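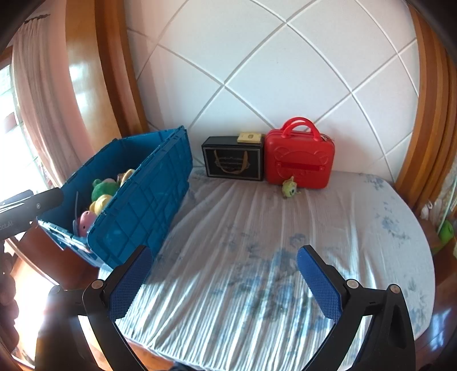

Jolene Sutcliffe asked why the linen contract had come back to the meeting when it was agreed in April to leave it alone until the season was over. She had read the papers twice and could not find what had changed.

Rasmus Vaher (chair) replied that Zosto had written to put up its price per bed from the next billing period. The letter arrived after the last meeting. A copy is with these minutes.

Present: Rasmus Vaher (chair), Merike Sepp (minutes), Urmas Siliņa, Jolene Sutcliffe, Jurgita Juška.

Minutes of the last meeting
Agreed, with one correction. The boiler at Parness House was serviced and not replaced.

Linen contract
Merike went through the bill. The guest houses spent 1,857 euros on hired linen last month, and the new price would add 9 per cent. Urmas said the single sheets had been coming back thin at the corners and he had sent 18 of them back. Zosto gave credit for all but two.

Jurgita had asked Skarau for a quote. Their price is lower but they collect once a week only, and they want a deposit. Jolene said once a week would not work at Parness House in summer, where there is one small cupboard on the upper landing and it is full already.

There was some discussion of buying our own fitted sheets and paying only for washing. Urmas was in favour. Merike was against, as the drying room is needed for towels and outside washing costs have not been looked at. No decision on buying.

Agreed: stay with Zosto until the end of the season and ask them to hold the old price for that time. Rasmus to write. Jurgita to ask Skarau about two collections a week and whether the deposit can be paid in parts.

Room changeovers
Changeovers on the top floor are taking 26 minutes on average. Jolene would like check-in moved from 2 pm to 3 pm. Jurgita pointed out that the booking pages and the printed cards both say 2 pm. Left for next time. Jurgita to find out what new cards would cost.

Parsa annexe
The damp patch by the side door is back. Urmas has cleared the gutter again and thinks the trouble is in the joint behind the downpipe. Builder to be asked to look at it. The lower room is not to be let until this has been done.

Any other business
Merike reminded everyone that mileage claims are late. Rasmus said two sets of keys to the bicycle shed are missing. Anyone who has them should leave them at the desk.

The meeting closed at 4.40 pm.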